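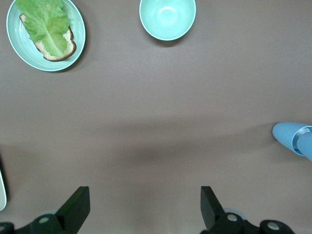 Juwita Kusuma keeps her gripper notes in a spreadsheet with 1,085 rows, one for each attempted grasp since the lab at Wollden began its comparison. She runs manipulation testing there, and most of the rows concern food.

"Lettuce is the item that separates the candidates," she said. "Bread is tolerant. You can be two millimeters off in height and bread will forgive you. A leaf folds, or it slides, or you take the bread with it."

The task is sandwich assembly on a bare tabletop with two arms. The dishes are a plain green plate and a matching bowl, and the fingers under test are flat, black and square at the tip. Kusuma calls them the Kirnness set, after the supplier. The other candidate, from Boutros, has a softer, curved finger that closes around an object by deforming.

Each set was given 200 attempts at placing a leaf on a slice of bread. An attempt counted as a success if the leaf covered more than half of the slice and the slice had not moved off the plate. Overhang was allowed. The Kirnness fingers failed 28 times and the Boutros fingers failed 51 times.

"People expect the soft one to win on produce," Kusuma said. "It did better on tomato. On a leaf lying flat you need a thin edge to get under it, and the soft finger is too thick at the end."

The remaining rows cover bread alone, tomato, cheese slices and a short series with the plate itself, gripped at the rim. She does not combine them into one score. The bread rows were collected with an older controller build, and she considers the timing figures in them unusable.

Salvador Magalhães, who wrote the current controller, was more interested in the release. In his account, most of the leaf failures on both sets happened after a good pick. The fingers opened, one side of the leaf stayed on the finger, and the arm carried it away again on retreat. His fix was to open in two stages, with a short pause and a small lateral motion between them.

"The pause is 200 milliseconds," he said. "I tried less. The leaf has to drop under its own weight, and it doesn't weigh very much."

The two-stage release was active for both leaf series, so the comparison between the sets stands. It adds time to every cycle, and Magalhães would like to make it conditional on the object class. That work is planned for September.

The wrist cameras caused a different argument. They sit close behind the fingers and look out past them, which gives a good view of the contact point and a poor one of anything farther out. At the usual working height, a dish at the far side of the table can be clipped by the top of the image. The arm also throws its own shadow across the middle of the table, and an early version of the segmentation model treated the darker band as an object.

"It tried to avoid it," Magalhães said. "It planned a path around a shadow that moved whenever the arm moved. You can imagine the trajectories."

He retrained with the shadow present. Kusuma had asked for a diffuse light panel on each side of the table and still wants one. Magalhães objects that the kitchen at Sokby, where the system is due to be tried next, has a single row of ceiling lights and no room for panels.

The second arm appears in the wrist view as well, sometimes only as a rounded blue end at the side of the image. It is masked from its joint positions, and the mask is drawn with a generous margin. Kusuma thinks the margin is too generous when the arms work on the same plate. Magalhães agreed that it could be reduced once the calibration is repeated.

Asked which set she would send to Sokby, Kusuma chose the Kirnness fingers, with a reservation about cleaning. The linkages at the base are open, and crumbs get into them. She has asked the supplier for a cover and has not yet received a drawing.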